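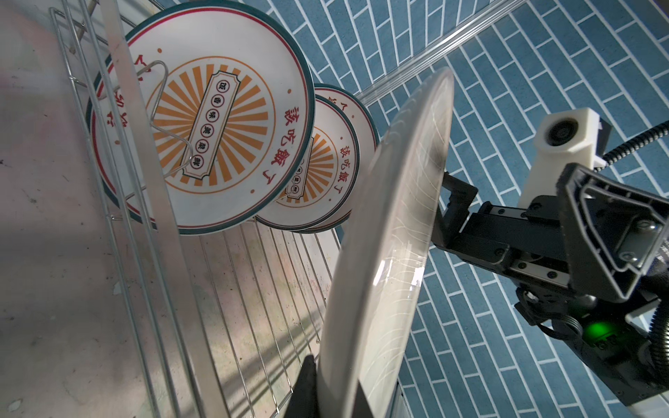

Club robotique Nilutley – rapport d'avancement au financeur
10 juillet 2020
Par le bureau du club

Ce site utilise des cookies pour mesurer son audience. Accepter | Paramétrer

Bonjour,

Rapport un peu court, désolés, on rend la salle dans quelques jours et il reste des cartons à faire. L'essentiel y est. Le détail des dépenses part dans un fichier séparé.

Rappel du projet. Un bras, une pince à deux doigts, une caméra au poignet. Tâche choisie par les élèves en début d'année : ranger de la vaisselle dans un égouttoir. But final, la démonstration au concours Sqalli, épreuve « gestes de la maison ». Subvention Tomex : 1,000 euros, versée en une fois.

Où on en est

La pince tient une assiette par le bord et l'amène vers l'égouttoir. Doigts noirs de chaque côté, prise près du bord, assiette présentée presque sur la tranche. C'est la partie qui a pris le plus de temps. Les premiers doigts glissaient, on les a refaits deux fois. La deuxième version est montée et on n'y touche plus avant la rentrée.

Support de caméra : imprimé en 3D par le groupe des secondes, en blanc parce que c'était la bobine qui restait. Il est posé sur le dessus de la pince. Il a fallu incliner un peu l'objectif pour garder les doigts et l'égouttoir ensemble à l'image. Troisième impression, la bonne. Les fichiers sont sur le disque du club.

Égouttoir en fil métallique, modèle du commerce. Les élèves voulaient en dessiner un avec des fentes plus larges, on a dit non – le règlement Sqalli demande des objets ordinaires. Résultat, la tolérance est faible et l'assiette doit arriver bien dans l'axe des fils.

Vaisselle : deux types. Des assiettes décorées, bord bleu-vert foncé, soleil orange au milieu, avec « 该吃饭了 » écrit en rouge (les élèves qui font chinois ont traduit pour les autres : c'est l'heure de manger, c'est devenu le cri de ralliement du groupe). Et des grandes assiettes blanches, plus pénibles. Elles brillent, et en plein jour les reflets gênent la détection du bord. Avec les assiettes décorées, le bord foncé aide beaucoup.

Essais

En juin, plus de 100 essais enregistrés, en séances courtes, par groupes de trois élèves. Un au clavier, un à côté de l'arrêt d'urgence, un qui note. La première série, 30 essais, s'est faite uniquement avec les assiettes décorées et des positions de départ fixes. Ensuite on a mélangé, et les résultats ont baissé, comme prévu.

Ce qui rate encore :
- l'assiette blanche prise trop bas, elle pivote dans les doigts au moment de la pose
- le contact avec le fil de l'égouttoir, la pince continue de pousser au lieu de s'arrêter
- la pose à côté d'assiettes déjà rangées, quand il reste peu de place

Pour le deuxième point une équipe a écrit un seuil d'effort. Marche sur banc, pas encore testé avec une vraie assiette. On prefère attendre d'avoir le tapis.

Lumière : les séances de l'après-midi ont donné des images très contrastées. Un rideau a été demandé au lycée, sans réponse pour l'instant.

Côté élèves

Groupe de 20 au départ, les mêmes à l'arrivée ou presque, malgré la coupure du printemps. Pendant la fermeture, travail à distance sur la simulation et sur les cahiers d'essais. Pas idéal, mais le code de pilotage a bien avancé à ce moment là. Deux élèves de terminale ont rédigé une notice de démarrage pour les nouveaux, six pages, relue par le groupe. Elle est jointe.

Les sécondes ont moins touché à la machine que prévu. À corriger en septembre – on leur réserve un créneau à part.

Matériel et budget

Acheté : doigts de pince (matière et visserie), égouttoir, vaisselle, câbles, une alimentation de rechange. Le kit de capteurs Ciltden est commandé, toujours pas livré, le fournisseur annonce la fin de l'été. S'il n'arrive pas on annule et on reporte la somme sur le transport au concours, avec votre accord. Merci de nous dire si ça vous convient, un simple mail suffit.

Pas de dépassement. Il reste de quoi acheter le tapis de protection et quelques assiettes.

Suite

Rentrée : test du seuil d'effort, puis reprise des assiettes blanches. Après ça seulement, plusieurs assiettes à la suite sans intervention. L'inscription à Sqalli est faite, on attend la date définitive, qui a déjà bougé une fois. Visite possible pour vous dès que les salles rouvrent, prévenir une semaine avant pour l'accès.

Pièces jointes : tableau des dépenses, cahier d'essais de juin, notice de démarrage.

Le bureau du club Nilutley

Recevez nos nouvelles par courriel. Inscription à la lettre du club | Se désinscrire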